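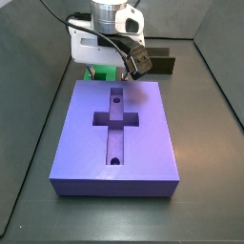

Notebook 14, p. 118

Filed under: Workshop log / Visits and open days
December — entry by Amr Ait Ali

Writing this up with a cup of tea before I forget who asked what. The open day is done, the chairs are stacked, and I still have a paper badge stuck to my jumper.

We put the purple block in the middle of the table for the whole afternoon, arm parked behind it when idle, and I'm glad we did. I had argued for the smaller fixtures (sorry, Clastia lot, I know you spent ages on them) but the cross-shaped pocket is big enough to read from the back row, and people understand it straight away. Something goes in the cross, it only goes in one way round because one leg is longer, and the arm has to work that out. The two holes in the long slot got more questions than anything else all day. A boy from the Abdel Rahman school group wanted to know why they weren't the same size, and I gave him a long answer about locating pins which he bore very politely.

Timetable as it went, for whoever does the next one:

1.30 Doors. First group early, coffee late.
2.00 First demonstration. Talked far too long before anything moved. Keep the introduction to the length of one mug of tea, and a small mug at that.
2.45 The Sirnadum visitors, 29 of them, in a room that is comfortable for half that. Split the next big party in two and send one half to the print room.
3.30 Questions, then a second run with the fingers opened wider at the start. Much nicer to watch, as people can see the approach properly.
4.15 Hands-on with the spare prints, arm switched off.

Things people asked, so we can have better answers ready. Is the block solid? (Printed, and you can see the faint diagonal lines on the top if you get down to it, which several people did with great enthusiasm.) Why purple? I said it was what was on the shelf, and that got a laugh, but the better answer is that the floor of the pocket comes up paler than its walls and the wrist camera seems happy with it. How does it know where the block is? I showed them the little black camera on the wrist and its cable, and one gentleman from Gultidora then stayed for ages talking about cable routing. He thinks our loop is too generous and will catch on something one day. He may well be right — I've put it on the list.

The list, then:
- Shorten or clip the camera cable where it comes across the front of the wrist.
- The arm throws a soft shadow over the top of the block, just right of the long slot. Try moving the lamp before blaming the software again.
- Wipe the table. There's a white speck near the front left that I noticed halfway through and then could not stop looking at.
- Decide whether the green part stays behind the block. From the front you only get the upper bit with the notch, and people kept leaning over to see the rest.
- Print more handouts. We had 500 and I still ran out of the folded ones.

Lovely crowd, all told, and a very kind note from the Sirnadum party pinned up by the kettle if you'd like to read it. Block and spare prints are going back in the long drawer tomorrow. Please don't put anything on top of them.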